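Jirkus Enquiry Corpus: written requests to a spare-parts counter, with labels for how the part was described

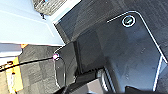 The corpus holds 2525 written enquiries sent to the parts counter of Wosteck, a repair shop in Zovombridge that deals in household appliances and small electronics. Each enquiry is labelled for the way its writer tries to identify a part: by model number, by name, by position, by damage or by appearance. The last group takes up most of the annotation guide. A dark grey panel with a thin white line traced as a rounded rectangle, and a small round emblem inside the curve of one corner, gives a customer an outline and a badge to write about even when the emblem is too blurred to read. Enquiries in the corpus refer to marks of that sort as "the white border", "the box", "the frame bit", "the logo circle" and "the dot". Label type APPEARANCE covers all of these, and subtype MARKING separates them from colour and shape.

Status

Version 5. Replaces all earlier versions, which used a different scheme for damage and should not be merged with this one. Record identifiers were reassigned and do not match the old ones.

Contents

enquiries.tsv: one record per line, UTF-8, tab separated
spans.tsv: labelled spans, linked to enquiries by record_id
guide.txt: annotation guide, as used for this version
splits.tsv: train, development and test assignment
changes.txt: differences from the previous version

Fields in enquiries.tsv

record_id: string, starts with J
channel: email, web form or counter slip
text: body of the enquiry after redaction
outcome: matched, not matched, referred, abandoned
product_class: one of 13 classes, assigned by counter staff when the enquiry was closed

Fields in spans.tsv

record_id: as above
start, end: character offsets into text, end exclusive
type: MODEL, NAME, POSITION, DAMAGE, APPEARANCE
subtype: present for APPEARANCE only; MARKING, COLOUR, SHAPE or FINISH
sure: 1 or 0, set by the annotator

Offsets count Unicode code points. Tools that count bytes will drift on any record containing a degree sign, a pound sign or an accented letter. The line break inside an enquiry is stored as the two characters \n and counts as two.

Collection

Emails and web forms were exported from the counter's own mailbox. Counter slips are handwritten notes filled in by customers while waiting, and were typed up by Fulgencio Cuautle. Spelling was kept. Crossed-out words were left out. Where a slip contained a sketch, the token SKETCH stands in its place and nothing is recorded about what was drawn.

Enquiries shorter than three words were removed, as were those written wholly in a language other than English. Mixed-language enquiries were kept. Duplicates sent by the same customer on the same day were reduced to the longest one.

Redaction

Names, street addresses, telephone numbers, order numbers and serial numbers are replaced by bracketed tokens. Model numbers are kept. The first pass was automatic and the second was done by hand by Fanni Szalai. A customer who used a serial number as if it were a model number will have had it redacted, and the span is then labelled MODEL over the token [SERIAL].

Annotation

Ezequiel Huerta and Sum-yee Siu labelled every record independently. Disagreements were settled by Kenta Iwasaki, who did not see which annotator had chosen which label. Only the settled labels are distributed. A further 85 records were labelled for training the annotators and are not included in the count above or in any split.

Spans may not overlap. If a phrase fits two types, the order of preference is MODEL, NAME, POSITION, DAMAGE, APPEARANCE. "The top left knob" is therefore split, with POSITION on "top left" and NAME on "knob". "The scratched grey one" takes DAMAGE on "scratched" and COLOUR on "grey". "One" is left unlabelled.

FINISH is used for words such as shiny, matt, rough and brushed. Annotators found it hard to tell FINISH from DAMAGE where the customer wrote "dull" or "cloudy". The guide asks for FINISH unless the enquiry says the surface used to look different. The sure field is set to 0 on many of these spans and users may wish to leave them out of scoring.

MARKING covers printed lines, symbols, badges, lettering and moulded outlines. Lettering quoted by the customer is MARKING if it is not a model number. Whether a line is printed on a surface or pressed into it is not recorded; customers seldom say.

Splits

Records are divided by customer, so that repeat enquiries from one person stay in one split. Product classes are not balanced. Cooking and laundry dominate, and the class "audio" is too small in the test split for a per-class score to mean much.

Known problems

The outcome field was filled in by several members of staff with different habits. "Abandoned" and "not matched" were used interchangeably by at least one of them.

Web forms had a character limit until July, and some texts stop in mid-sentence. These are complete as received.

The spelling "Villaseñor" occurs in some records as a product line name and was damaged in the mailbox export. It has been repaired where found. Please report any remaining cases with the record_id.

Unsuitable uses

Outcome labels should not be used to rate counter staff. The corpus says nothing about how often particular appliances fail, as customers who found the part elsewhere never wrote in.

Maintenance

Corrections are gathered and applied at the next version. The file lists were last checked against the archive on 17th November. Send reports to the maintainers through the Jirkus issue list, quoting version, file and record_id.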